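Products > Surface Coatings > Proner 30 > FAQ

Proner 30 Thermal Spray Powder: Frequently Asked Questions

What is Proner 30?
Proner 30 is a nickel-based powder for flame spraying. It is used to rebuild worn steel and cast iron parts such as pump sleeves, bearing seats and fan shafts. The coating can be turned or ground to size.

Do I need a bond coat?
Not on clean carbon steel. On hardened steel and on most stainless grades, spray a thin layer of Pusteo bond powder first, then go straight to Proner 30 without letting the part cool.

How should the surface be prepared?
Degrease the part, undercut the worn area, and blast with sharp, clean grit. Don't use shot, and don't touch the blasted surface with bare hands. Spraying should start within 2 hours of blasting. If the part has to sit longer than that, blast it again.

Cast iron that has run in oil needs to be baked out before blasting. Repeat the bake until no more oil comes to the surface.

Can I spray it with my existing torch?
Proner 30 runs in any Gorix torch with the standard powder nozzle. For other makes, send us the model number and we'll tell you which nozzle to fit. Settings for the Gorix torches are printed on the inside of the carton lid.

How thick can I go?
Build up in even passes and keep the torch moving. Thick coatings on inside diameters are more likely to crack than the same coating on a shaft. Call us before you start if you are lining a bore.

Grinding or turning?
Either. Carbide tools work for roughing. For a seal surface, finish by grinding with a soft wheel and plenty of coolant. Seal the coating before grinding if the part will run in water.

My coating lifted at the edge. What went wrong?
Usually the undercut was left with a square shoulder. Cut the ends at an angle and break the corners. Moisture in the air line is the next thing to check.

How is it packed?
In 8 lb bottles, sold singly or by the carton. Keep the cap tight and store the bottles in a dry room. Powder that has picked up moisture will feed unevenly.

Can I send in a part for a trial coating?
Yes. Contact Mitali Mondal in applications with a drawing, the base metal and the operating conditions. Small parts can go by regular mail to our Rey shop. Please remove all bearings and seals first.
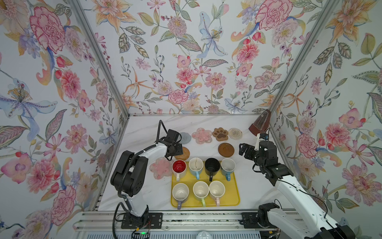 White marble tabletop with floral wallpaper on the walls.

Is there a minimum order?
No minimum for powder in stock. Special screen sizes are made to order, and Sointu Heiskanen in sales can quote a delivery date.

Where do I find the safety data sheet?
One is packed in every carton, and we send copies on request. Metal dust and fumes are a health hazard. Use local exhaust, a fitted respirator and the eye protection listed on the sheet.

Page revised July 10, 2021

Contact Us | © 2021 Proner Surface Coatings | Back to top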